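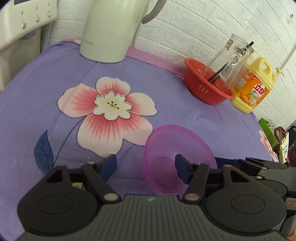 Kitchen worktop and small appliance check — Ornside, unit 6

Inspected 2021-12-11. Form: Lendlow short-let, section B. Marks used: OK, ACTION, NOT TESTED.

B1. Kettle position. Kettle is marked SUPOR, pale green-white. Stands on the table cloth, handle clear of the wall. ACTION — move on to a hard, heat-resistant mat. The base should not sit on fabric.

B2. Kettle lead and plug. No scorching or loose pins. Lead length within limit. OK.

B3. Kettle descaling. Last entry on the card is September. ACTION — descale before the next let and sign the card.

B4. White appliance with button panel, left of kettle. Seven buttons, all return when pressed. Panel clean. OK.

B5. Clearance between appliances. 200 mm required on the vented side. Measured and met. OK.

B6. Table cloth. Lavender, large pink flower print, pink border at the wall side. No tears. Check that the front drop cannot be pulled by a small child; clips missing from both corners. ACTION — fit clips or use a shorter cloth.

B7. Plastic bowl, pink-purple, translucent. No cracks at the rim. Dark speck inside the base — wash and look again. If it is a burn or a pit in the plastic, discard. Not for use with boiling water.

B8. Colander basket, red plastic. Slots clear, no sharp edges. Keep away from the kettle spout. OK.

B9. Wall behind table. White, brick-textured. Wipe down at each changeover, as the joints hold grease. OK.

B10. Socket and RCD. Socket face secure. RCD trip button NOT TESTED, tenant's freezer on the same circuit. Carry over to next visit.

Comments: three actions, one item carried over. B1 to be closed before the kettle is used again. B3 and B6 within 7 days. Replacement clips are on the Soler order, 60 to a box.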